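Ticket 631
Site: Kumusberg, room 11
Category: Furniture / surfaces
Opened by: Nazmiye Bozkurt
Priority: Low, raised to normal in update 2
Status: Closed

Problem as reported

Tacky residue on the wooden table in room 11. Paper sticks to it and tears when lifted. Cards left on the top overnight have to be peeled off. The requester also reports that the edge band has come loose next to one corner and catches on sleeves. Gray duct tape has been used on the table to hold down cables and cards. Normal wiping with a damp cloth does not remove the residue.

Requester asks whether the top can be cleaned in place or whether the table has to go back to Mabaso for refinishing.

Update 1

Asked for the following before visiting: type of tape, how long it was left down, and what has already been tried.

Reply from requester: cloth-backed duct tape, gray, from the general supply cabinet. Some pieces were left down from Monday to the end of the week. Tried so far: damp cloth, dish soap, and a plastic ruler used as a scraper. The ruler took off the thick parts and smeared the rest. No solvent used.

Photo 1: table with the tape roll, office chair behind. Photo 2: table edge and wooden chair. 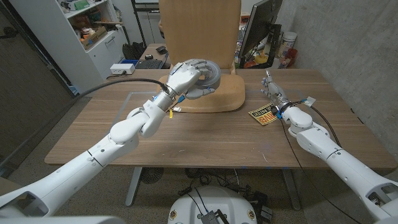
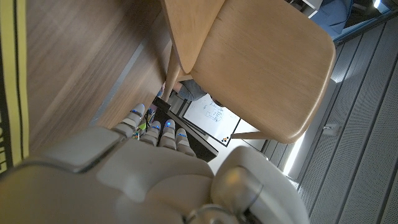 Room 11 tables came from Mabaso with a clear factory lacquer. The lacquer tolerates mineral spirits for short contact. It does not tolerate acetone or lacquer thinner, and both will leave a dull patch that cannot be polished out. Requester told to leave the surface alone until the visit and not to use nail polish remover, which had been suggested by someone in the next room.

Update 2

Visited. Residue confirmed by touch. It follows the old tape lines and is worst where the pieces overlapped. The lacquer underneath is intact - no white haze and no grain raised. Under a flashlight held low there are fine scratches from the ruler, all with the grain and none through the finish.

Edge band: loose over a length of 10 inches. The old hot-melt glue has gone brittle and comes off in flakes. Tape had been wrapped over the edge at this spot, and pulling it off probably lifted the band. Priority changed to normal on account of the catching edge. Put low-tack painter's tape over the loose section as a temporary measure.

Cleaning test on the underside first, then on a small patch of the top:

Warm water and dish soap: no effect on the adhesive.
Isopropyl alcohol: softens it slightly, rolls into crumbs, slow.
Dokska citrus remover: softens it fully after 5 minutes under a damp cloth. Leaves an oily film.
Mineral spirits: works faster than the citrus remover, but the room has poor airflow and people sit in it all day.

Decision: citrus remover. The oily film has to be washed off or new labels will not stick.

Update 3

Whole top cleaned. Procedure used, for the record:

Clear the table and move the chairs back. Apply remover to a cloth, not to the wood. Lay the cloth on the residue, wait, then push the softened adhesive off with a plastic card held flat. Work with the grain. Wash with warm water and a little dish soap, rinse, dry at once. Keep liquid away from the edge band joint.

One strip needed a second application. A faint difference in sheen remains where the longest piece of tape was. It shows only against the light from the window. Requester has seen it and accepts it.

Update 4

Edge band reglued. Scraped the old glue from the table edge and from the back of the band, vacuumed the dust, applied Grondale contact adhesive to both faces, let it go dull, pressed the band home and rolled it. Clamped with a batten overnight to be safe. Joint checked the next morning with a thumbnail and a strip of paper: no gap. Squeeze-out trimmed with a chisel. Corner eased very slightly with fine sandpaper so it no longer catches.

Update 5

Question from requester: what to use for holding things down from now on. Painter's tape for anything that comes up the same day. For cables, adhesive clips on the underside, or a weighted cable cover. Duct tape can stay in the cabinet but should not go on lacquered tops. If it has to be used, put painter's tape down first and the duct tape on top of it.

Requester also asked for a desk pad for the left side of the table. Not covered by this ticket, entered as a separate purchase request.

Resolution

Residue removed, edge band reglued, table stays in room 11. No return to Mabaso needed. Opened bottle of citrus remover left in the cleaning closet, label facing out, cap checked. Requester confirmed by email that paper no longer sticks. Reopen this ticket if the band lifts again at the same corner.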